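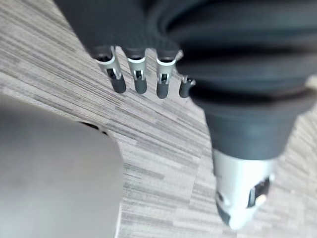 OPINION

The loyalty card has had a good run. Let it go.

By Hằng Nghiêm
7 July 2018

My wallet will not close. I emptied it onto the kitchen counter last week looking for a dental insurance card, and out came the plastic: two supermarkets, a shoe chain, a pharmacy, a garden center I visited once for a bag of mulch, and a bookstore that went out of business while I was still 15 points short of a free paperback. I am told these are rewards. I would like to see the math.

The pitch is familiar. You hand over a phone number at the register, and in return the store treats you as a valued guest. Prices drop. Coupons arrive. Somewhere down the line there is a free coffee or a discount on a toaster. The clerk asks so pleasantly, and the line behind you is so long, that saying no feels like an act of aggression.

Consider what the word "drop" is doing in that pitch. At the Kusdale supermarket near me, a jar of pasta sauce has two prices on the shelf tag, a small one in yellow for members and a larger one in plain black for everybody else. I have shopped there for years, long before the cards came in, and my memory is that the yellow price is what the sauce used to cost. The black price is new. I can't prove this, and I asked the store for its old shelf prices and got a polite note about how much they appreciate my feedback. But I have yet to meet a shopper who thinks the card made groceries cheaper. What it did was make them more expensive for anyone who forgot the card.

My neighbor Halfdan Overgaard disagrees with me about this, loudly, over the hedge. He is the sort of man who plans his gas around his grocery points, and he told me he had saved $300 last year. The receipt says so, right at the bottom, under a row of stars. I asked him saved compared to what. Compared to the regular price, he said. I asked him who pays the regular price. He went in to check on his chicken.

He has a point, of course, which is that he is going to shop there either way and he might as well take the discount. I take it too. I am not writing this from a cabin. But "I might as well" is a pretty thin thing to build an industry on, and it is very different from loyalty. Halfdan would leave Kusdale tomorrow if the place across the road offered him a better deal on charcoal.

Then there are the points themselves, which are a kind of money that the issuer can shrink whenever it wants. Mirnard, the pharmacy chain, used to give you a five-dollar coupon for every 300 points. In October it changed the figure to 467. No explanation of how anyone arrived at 467. The email announcing it had the subject line "Exciting changes to your rewards!" and my friend Huệ Lương, who had been sitting on a nice little balance for Christmas, discovered that she now had most of one coupon where she used to have a whole one. If a bank did that we would be writing to our congressman. A drugstore does it and we shrug, as the points never felt quite real in the first place. I suspect that is why stores like points better than dollars.

They expire, too. Mine at the shoe chain lasted 22 weeks, a number I can only assume was picked by someone who knows how often a normal person buys shoes.

I know the argument about data, and I'll be brief with it, partly from boredom. Yes, they know what I buy. I used to find this sinister. These days I mostly find it disappointing. For all the purchase history I have handed over, the coupons I get are for cat litter (no cat), diapers (my youngest can drive), and a brand of yogurt I bought one time and did not like. Either the great machine of personal marketing is a lot dumber than advertised or the information is going to somebody other than the people who send me coupons. I don't love either answer.

What bothers me more is the labor. A trip to the store has turned into a minor clerical job. Download the app, clip the digital coupon, remember to activate the offer before you scan, and don't scan before you activate, because it can't be added afterward. Cường Tăng ran a register at Mirnard for a few years and told me the worst part of his shift was explaining to older customers why the price on the sign was not the price on the screen. The sign was right, the screen was right, and the customer had not tapped a button on a phone she did not own. He was expected to ask every one of them for an email address anyway.

There are stores that skip all this. Kevden, the hardware place by the railroad crossing, has one price per item and a sheet of paper taped to the counter with its hours on it. I don't want to get misty about Kevden. The parking is bad and they are often out of the screws I need. Still, I go there more than anywhere else in town, and when I asked the owner's son, Tín Văn, if they had ever looked into a rewards program, he said a salesman came around once and wanted a monthly fee for it. They would have had to raise prices to cover the discounts.

I threw out the bookstore card. The others went back in the wallet, including the one for the garden center, where mulch is apparently on sale for members until the end of the month.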